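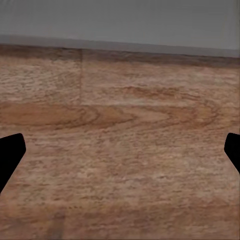 Simulation Clekura, les deux doigts ouverts au-dessus du plateau.

13/11/21

Passé la soirée à reprendre le devis Zinent ligne par ligne, et je ne suis pas plus avancé qu'hier. La pince seule est à 2 544 euros hors taxes. Le bras n'est pas dedans, la bride d'adaptation non plus, ni le câble, que j'ai fini par trouver en page quatre à 70 euros, avec la mention « requis ». Si c'est requis, pourquoi c'est en option ? J'ai posé la question par mail, on m'a renvoyé la plaquette.

Ezekiel Zamora est très content de la simulation. Il l'a fait tourner devant moi ce matin, les deux doigts noirs, bien écartés, rien entre les deux. Il trouve que ça suffit pour se faire une idée. Moi je regarde un plateau en bois avec des veines jolies comme tout et un mur gris derrière, et je me demande ce que je suis censé en conclure pour nos bacs. Nos pièces sont grasses, elles arrivent en vrac, et la moitié ont des bavures qu'on sent au doigt. Le bois de Clekura n'a pas de bavures. Les doigts n'ont même pas une vis apparente.

Il m'a répondu que je mélangeais tout, que la simulation sert à vérifier l'encombrement et les trajectoires, pas l'adhérence. D'accord. Mais alors qu'on ne mette pas dans le dossier « préhension validée ». C'est écrit noir sur blanc dans son résumé, deuxième paragraphe, et c'est cette phrase que la direction va lire. Il a promis de la changer. On verra.

La licence Clekura, 908 euros par an et par poste. Il en veut deux. Je lui ai demandé qui serait le deuxième utilisateur, il a dit « toi ». Je n'ai pas l'intention de passer mes soirées là-dessus, j'ai déjà celle-ci de perdue. J'ai inscrit un seul poste dans le tableau et je l'ai mis en jaune pour qu'on en reparle.

Refait le total en partant de zéro, sur papier :

pince Zinent, 2 544
câble, 70
licence, un poste, 908
jeu de doigts de rechange chez Cunell, 620

Ça fait 4 142 et on n'a toujours pas de bras, pas de table, pas de carter, pas une heure de formation. Le bras, Sukprasert nous le louerait au mois, mais leur proposition date d'août et elle n'était valable que jusqu'à la fin du mois. J'ai rappelé. La personne qui suivait le dossier est partie, la nouvelle « revient vers moi ». En attendant je mets un point d'interrogation dans la case, ce qui fait toujours bon effet dans un budget.

Les doigts de rechange, je les garde, même si Ezekiel trouve que c'est du luxe. On a eu le même débat pour les mors de l'étau pneumatique, il n'en fallait pas de second jeu non plus, et on a attendu trois semaines une livraison avec la machine arrêtée. Cunell au moins donne un délai écrit. Leur dessin n'est pas tout à fait celui de la simulation – plus étroit au bout, je crois, il faudra superposer les deux plans avant de commander quoi que ce soit. J'ai noté ça au crayon dans la marge et je sais que je vais l'oublier, donc je le note ici aussi.

Ce qui me gêne au fond, c'est l'ordre dans lequel on fait les choses. On a choisi la pince parce qu'elle existait déjà dans le logiciel. On a choisi le logiciel parce que Zinent offrait un mois d'essai. Et maintenant on cherche quelle pièce pourrait bien justifier l'ensemble. J'ai proposé les équerres, Ezekiel préfère les bagues, plus régulières. Évidemment, les bagues, c'est ce qui nous prend le moins de temps à la main.

J'ai demandé un essai réel chez Zinent, avec un de nos bacs, tel qu'il sort de l'atelier, sans nettoyage. Réponse : possible, à nos frais, transport compris. Je n'ai pas encore le chiffre. Si c'est raisonnable je préfère payer ça avant le reste et décaler tout le dossier d'un trimestre. Ezekiel dit qu'on va perdre la ligne d'investissement. Peut-être. On l'avait perdue aussi l'année du convoyeur et personne n'en est mort.

Pas dit non, en tout cas. Le chargement à la main à la troisième presse est pénible, je l'ai fait assez longtemps pour le savoir, et j'aimerais bien qu'une machine s'en occupe. Je voudrais seulement en voir une prendre une de nos équerres, la lever, la reposer à peu près droite, avant de signer.

À faire : relancer Sukprasert, demander les plans à Cunell en vrai format et pas en PDF flou, vérifier que « préhension validée » a disparu du résumé. Voir aussi si la garantie Zinent tient avec des doigts d'un autre fabricant, je n'ai rien trouvé là-dessus dans le devis.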